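Flolow gripper, shared workshop build
README for the sorting recordings

Contents

This folder holds the recordings, calibration files and print files for the second version of the Flolow hand-held gripper. The first version is kept under old/ and should not be mixed with these files. The finger geometry changed between the two, and the width values do not convert.

Task

Pick small items out of a mixed scatter on a glazed plate, one item per grasp. White grains and black beans share the plate. An episode starts with the gripper open and ends when the operator presses the stop button, whether or not the plate is sorted. There are 46 episodes. 11 of them are marked partial in episodes.csv and have no final width reading.

Hardware

Body: printed PETG, 20 percent infill. The trigger link is printed solid.
Fingers: black pads with a rounded tip, cast in a printed mold. Mold halves are in print/mold.
Drive: trigger and return spring, no motor. The same finger mount fits the Prorix arm in the workshop, but no arm data is included.
Width sensing: magnetic encoder on the trigger shaft, read by a Javix board over USB.

Recording

Video and encoder values are written separately and joined by timestamp. Run join.py before anything else. The script drops the first 16 samples of each encoder log, which are start-up noise. If the two clocks disagree by more than one video frame, it stops and prints the episode number.

Known problems

Fingertips wear on the inner face. Episodes late in the set were made with a fresh pair, so zero width shifts slightly — use the calibration file named in the episode row, not the newest one.
Grains lying flat against the glaze are hard to get under. Failed grasps are kept and labeled miss.
Glossy beans produce highlights that upset simple color thresholds. The mask script handles most of these, but check its output.
Room lighting was not controlled.

License

Print files and scripts: MIT. Recordings: CC BY 4.0.

Notes from users go below this line.

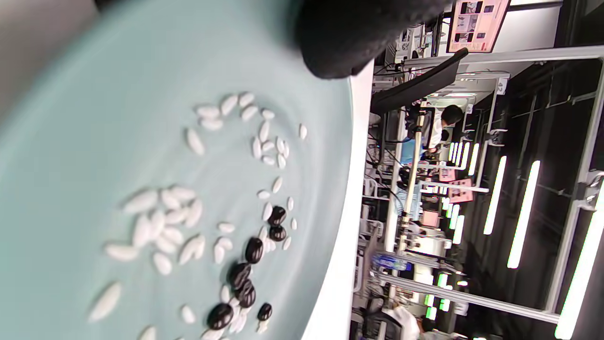 Liyanage: I printed the mold at 0.2 mm layers and the ridges carried over into the pads. Beans were fine, grains kept slipping out sideways. Sanding the mold before casting fixed most of it, so it may be worth a line under Hardware.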